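Monday, July 15, 2019

I did not write for 2 weeks and I feel a little guilty, because in April I promised my teacher, Morena De Luca, that I would write one page in English every evening. She never asks to see it. She only asks, "Are you writing?" and I say yes, and then I have to go home and make it true.

The big news is that I started to translate my grandmother's recipe notebook. My mother sent it with my cousin, packed between two sweaters, and it arrived in good condition except for the smell of the cellar. Grandmother wrote in it for most of her life, first in Zustanby, where she was born, and later in the flat above the Bortolotti bakery. The handwriting changes with the years. In the beginning it is round like a schoolgirl's. At the end the letters lean so much that I have to turn the notebook to read them.
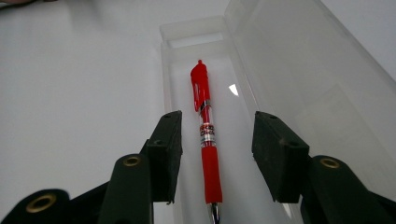 My rule is to do one recipe a day, slowly, and not to look for the perfect word before the first version is finished. I write the first version by hand, because on the computer I begin to correct too early. Black is for the translation and red is for my doubts, and the red pen lying in its open clear box is the one that works the most. Today I had doubts about a single word for almost an hour. Grandmother says to cook the plums until they "become quiet." I think she means when the bubbles get slow and small, but in English it sounds as if the plums had been shouting.

I asked at work. Two people said "simmer down," and one said I must leave it exactly as she wrote it. I left it. I put a red line under it anyway.

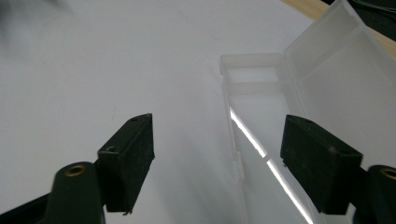

The plum jam day, white table.

After lunch I took the bus to Tultwood for the library, which stays open late on Mondays. They have an old cookbook with a table of measures, and I needed it for Grandmother's "coffee bowl." She measures everything with this bowl – flour, sugar, even chopped walnuts – and she never says how big it is. My mother remembers it as blue and says it held as much as two hands. My uncle says it was white. The librarian was very patient with me, but we found nothing useful, and it rained when I came out, so I waited at the door with a man who was also without an umbrella. He told me about his tomatoes.
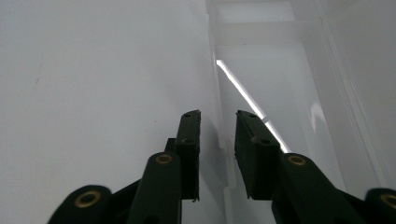 I counted the lines tonight, only from curiosity. The notebook has 148 recipes and I have finished six. If I keep my rule I will be busy until December. I am not afraid of the long work, but I am afraid of the pages near the end, where she writes less and less about food and more about who came to visit. When I stop reading I look for a while at the white background of the table, and then I can go on. On one page there is only the name of my grandfather and the word "soup."

I called my mother at eight to ask about this page. She did not remember it. She said that maybe he was sick that day, or maybe he cooked, and then she laughed, because he never cooked. We talked until my phone was hot. She wants me to send her the English version too, although she does not read English.
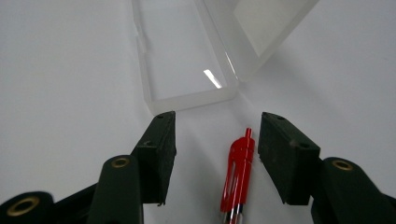 Morena wrote to me before I went to bed that I should not make Grandmother's sentences more beautiful than they are. If she repeats "then, then, then," I must also repeat it, because that is how she talked when her hands were busy. I think she is right, and it means I have to go back to the first recipe, where I changed almost every "then" to something else.

Tomorrow is the walnut cake. I need to buy stamps and call the dentist.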